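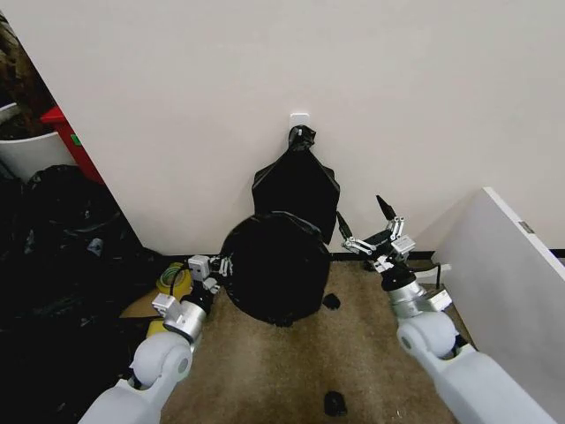 From February the working rules for two-armed robots at Undholm have a new page on changing bin bags. It was written by Cheuk-hei Cheung and applies to all 16 robots.

The bag must cover the rim of the bin before the arms are moved away. Small pieces on the floor are noted in the log, also when they do not disturb the task.

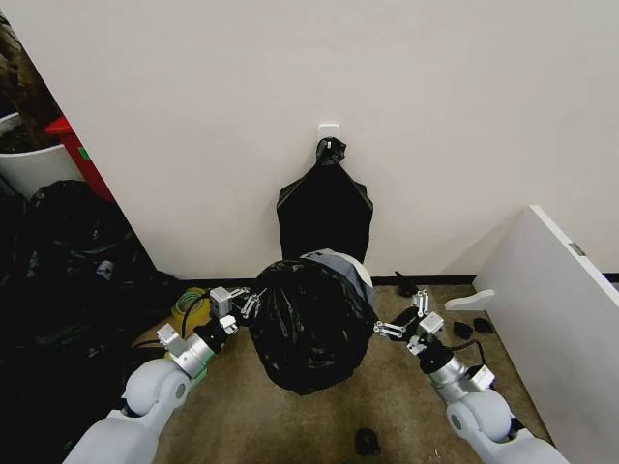 The bagged bin, with the right gripper open.

Staff stay outside the reach of both arms until these have stopped. Every trial is recorded, including the failed ones.

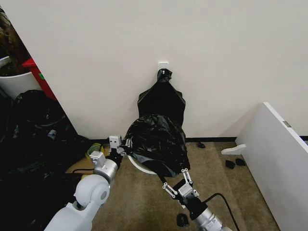 Both grippers at the bag on the white bin.

Comments go to Arif Bhattacharjee before Friday.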